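Repairing loose hip joints on 1980s-style figures

Tuesday, May 4, 2021

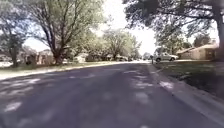
What I was working with

I have been collecting 8-inch cloth-outfit figures for a long time, mostly the Tirmont adventure line and the smaller Plaltar space line. Both use the same basic body: hollow torso, two-part pelvis, and legs held on by a single elastic cord that runs from hip to hip. When the cord gets old it stretches, and the legs swing. A figure in that state will not stand without a clip.

The batch on my bench was a mixed lot from a dealer in Clerkberg. I paid 216 dollars for it, which was too much, but two of the figures still had both boots. All of them had bad hips. One had been repaired before with a rubber band that had gone to black goo.

Cord

The original cord is a round elastic with a woven cover. I measured an intact piece from a Plaltar pilot at 1.5 mm unstretched. I tried 1 mm beading cord first. It held the legs on but the hips stayed soft, and the figure sat down by itself overnight. The 2 mm cord was too tight. It fits through the hole in the pelvis, but the knot won't pass the metal cup, and I don't want that much pull on forty-year-old plastic.

So, 1.5 mm. The spool I bought is marked 314 on the end cap, which I assume is the color code for the off-white. Color does not matter inside a pelvis. I mention it in case someone has the same spool and wonders.

Opening the pelvis

Tirmont bodies have one screw at the back, under the waistband. Take the trousers off first and put the screw in a dish. Plaltar bodies have no screw. The halves are pressed together on three pegs and were glued at the factory on later runs. You can tell a glued one by the seam, which has a slight ridge you can catch with a fingernail.

For glued bodies I soak the pelvis in hot tap water for five minutes and work a thin plastic wedge in from the crotch side. Do not use a knife. I split a peg that way last year and the figure now has a pin in it.

Restringing

Cut 90 mm of cord. Tie one end to the left hip hook, pass the cord through the pelvis channel, and pull it through the right side with a bent wire. Tie off on the right hook with about 15 mm of stretch. Put a drop of thin glue on each knot and leave it overnight before closing.

If one leg sits lower than the other, the cord is twisted in the channel. Take it out and start again. I have never managed to fix it in place.

Tightening the ball joints

Shoulders on these are plain ball and socket with no cord. I brush clear acrylic floor polish on the ball, let it dry, and repeat until it grips. Two coats on most, four on the worst one. I sand nothing. I used 900 grit on a shoulder once and made it looser.

Still to do

The Tirmont diver needs a left glove. The Lund reproduction gloves are close but a shade too orange, and they are cut for a wider wrist. I have written to ask if they still make the older version and will order in June if they do.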